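Handheld demonstration gathering

Handheld demonstration gathering is a method of recording examples of manual work for a learning system. A person carries out a task with a gripper held in the hand, and a camera fixed to the gripper records the view over the fingers. The recordings are later used to train a control policy for a robot arm fitted with fingers of the same shape. The method differs from teleoperation in that no arm is present while the examples are made.

Equipment

A typical gripper has two opposing fingers driven by a linkage and closed by a trigger. The camera is mounted behind the fingers and moves with them, so the finger pads stay in nearly the same part of every image while the surroundings change. The position of the tool is recovered afterward from the video, from motion sensors, or from both. The opening of the fingers is logged separately or read from the images.

Procedure

A session is divided into episodes. Each episode covers one attempt at one task, from a starting layout to a stated end condition. Operators work from a task card that names the objects, the permitted starting positions, and the end condition. Between episodes the objects are shifted or turned by hand – a step known as the reset – so that the system does not learn a single fixed layout.

Table setting is a common subject. The objects are small, differ widely in shape, and must often be placed against or inside one another. Thin items such as chopsticks are considered hard, as a small error at the fingertips becomes a large one at the far end. In the Pivarska task set, chopsticks are handled one at a time, and the operator may grip at any point along the length.

A black chopstick held upright between the finger pads, with a second one lying across a wood-grain tray. A white spoon rests in a dish on the plate behind the gripper. 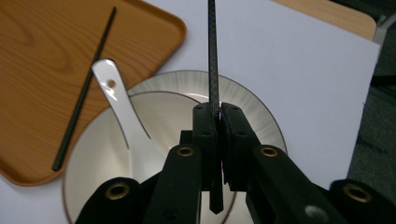
Review and labeling

Episodes are reviewed before they enter a training set. The usual grounds for rejection are a lost position track, a hand in front of the camera, and an end condition that was not met. Some groups keep failed attempts under a separate label, where they can be used to train a success detector.

The Pivarska set, assembled by Védís Hafstein and Kamran Rind, contains 981 accepted episodes. A further 214 were rejected, most of them for tracking loss. Each accepted episode carries a task name, an operator code, and start and end times.

Limitations

A person can make motions that a given arm cannot follow, and such episodes must be filtered out or slowed. Grip force is not recorded by most handheld tools. Dark objects held in dark fingers give little contrast at the point of contact.

See also

Imitation learning
Teleoperation
Wrist-mounted camera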